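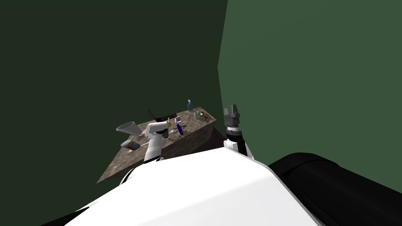

Orkden Project Report: House Rules for a Simulated Two-Armed Robot
Submitted 2026-10-18

1. What we set out to do

Our course asks every group to build something and then explain how it could hurt somebody. We chose a two-armed robot clearing a cluttered table in simulation, where the only things that can get hurt are the grade and the laptop. The project was called Orkden, after a long meeting in which every better name was rejected.

The task was simple to write down. The robot faces a table of household odds and ends, picks up one item, sets it down in a target zone and goes back to a rest pose. We ran 251 episodes. Most of this report is about the rules we wrote for running them, which took longer than the robot did.

2. Where the rules came from

In May we had one rule, "don't change stuff," and it lasted until somebody changed stuff. One of us had lowered the friction on the tabletop to fix a jitter, and the rest of us spent an evening admiring how smoothly everything slid. Those runs had to be thrown out.

After that we borrowed the layout of the lab's Veltadar checklist, written for real arms, and went through it line by line asking what each item would mean with no hardware. Some lines died right away. There is no need to tie back your hair in front of a physics engine. More of them survived than we expected.

3. The rules

Rule 1. Freeze the settings. Physics settings, object models and camera positions are locked before a batch starts. Any change, however small, starts a new batch with a new name.

Rule 2. Both arms have a home. An arm without a job in the current episode stays in its rest pose, clear of the tabletop. Early on, our idle arm drifted and knocked things over, and the scoring script gave it credit for moving them.

Rule 3. Speed limits apply. We capped the arms at the limits in the lab's handbook even though the simulator would happily let them go faster. A controller that only works at cartoon speed is no use to the group that inherits it.

Rule 4. Failures are saved. Every episode gets logged, including the embarrassing ones – especially the embarrassing ones. Deleting a run requires a written reason and a second person's agreement.

Rule 5. One person presses start. The same person can press stop, and so can everybody else.
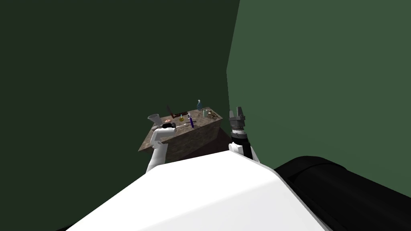
Clutter needed a rule of its own, which became Rule 6: the layout is set by a random seed and never by hand. We had been arranging the tables ourselves and it showed. Given a free choice, students put the hard objects in the back and the easy one right under the gripper, then report good results. With seeded layouts a funnel can end up at the edge and a bottle can end up behind everything you would want to reach first. Our success rate dropped the day we adopted this and we had a short period of mourning.

We also argued over what counts as a touch. The final wording says that any contact between an arm and an object other than the target is a fault, even if the object stays upright. Two of us still think this is harsh. The other two wrote the section.

4. Results of following the rules

Of the 251 episodes, 42 were marked invalid under our own rules. Most of these came from Rule 1, usually a settings file saved under the wrong batch name. Another 3 were invalid for reasons the log describes as "see notes," and there are no notes. Those 3 are included in the 42.

That left 209 valid episodes. The assignment asked for 200, so we cleared it with less room than we would have liked. We had planned a comparison with the Jellano planner and dropped it when we saw how few spare runs were left.

5. What we would change

The naming scheme should be automatic. People typing batch names at midnight are a known hazard and should be treated like one.

Rule 2 needs a number in it. "Clear of the tabletop" was read differently by each of us, and an arm parked beside the table is clear until the other arm swings. We suggest a minimum gap, checked by the script at the start of every episode.

Rule 4 worked well and should be kept word for word. The saved failures were the most useful thing we handed over to the Michalík project group, who have asked if we could please write the missing notes.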